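Search this site
Search

Interview: Shuzhen Tian on table finishes, hard use and what a repair costs

Thursday, April 28, 2022
6 min read
39 shares | 2 comments

Shuzhen Tian has spent most of her working life on the top surface of furniture. She runs the finishing department at Wieser, a contract shop in Pornbridge that builds and refinishes tables for restaurants, libraries and private homes. Before that she worked in the coatings lab at Ginico, where she tested clear coats for abrasion and chemical resistance.

The first thing she asks a customer is how the table gets cleaned. "People want to talk about color and sheen," she says. "I want to know what is in the spray bottle. An ammonia cleaner used every day will soften a lot of finishes long before the plates wear them out."

Tian divides clear finishes into those that sit in the wood and those that sit on it. Oils and hardwax oils mostly belong to the first group. Lacquer, varnish and two-part polyurethane belong to the second. Shellac also forms a film, but she treats it separately, as alcohol dissolves it and each new coat melts into the last.

For a family dining table she usually specifies either a hardwax oil or a two-part polyurethane. The oil marks sooner and can be repaired in one spot. The polyurethane resists water and heat better, but when it fails the whole top normally has to be sanded. "I ask customers whether they would like a small job every year or a large job every ten," she says. "Most have an answer right away."

Gloss is a frequent source of complaints. Tian measures it with a meter at 60 degrees and records the reading on the job sheet. A high-gloss top can leave the shop at 98 gloss units. In her view that is a difficult number to live with, and she tries to talk customers down to satin.

"A scratch is a groove with two sides, and each side throws light in its own direction," she says. "On a matte surface the light is already scattered, so the groove gets lost. On a glossy one you see it from across the room, mainly when the window is low and behind the table."

She inspects tops the same way, with the overhead lights off and one lamp set near the level of the surface. Faults are marked with a wax pencil and sorted by depth. If a fingernail passes over the scratch without catching, it is generally confined to the finish and can be polished. If the nail catches, she assumes the film is cut and checks the wood below for a color change.

Polishing is done with progressively finer abrasives and a lubricant. She warns against working only on the scratch itself, which leaves a dull or shiny patch that is more visible than the original damage. The area should be feathered out well past the mark, and on a narrow board it is often simpler to polish the full length.

Heat marks are a separate problem. A white haze usually means moisture trapped in the film, and it will sometimes clear without treatment over several days. A dark mark means the damage has reached the wood, and polishing will not remove it. She does not recommend the household remedies that circulate for either one. "Mayonnaise is oil. It fills the haze for a while and then you have a greasy table with a haze in it."

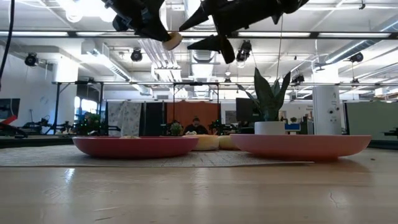

Fine scratches on a glossy wooden tabletop.

Cure time is the point on which Tian is least flexible. A two-part finish may feel dry after a night, but Wieser holds tops for 3 days before wrapping them and tells customers to keep cloths and mats off for longer. Woven mats are acceptable after that, provided they are lifted and shaken out. Grit caught under a mat acts as an abrasive each time it shifts. Rubber-backed mats she rules out entirely, having seen plasticizer from the backing migrate into lacquer and leave it tacky.

Unglazed foot rings on stoneware are the other item on her list. She rubs them down with wet abrasive paper at home and considers it a five-minute job.

Her current project is a set of reading tables for the Ernunine library, last finished with a nitrocellulose lacquer that has yellowed and checked. Test panels were made in March. The client asked for a water-based product with low odor, and Tian is comparing two of them on offcuts of the same oak. One raises the grain more than she would like. The other sands well but looks slightly blue over dark stain.

"I'll probably take the one that sands," she says. "The stain can be adjusted."

2 comments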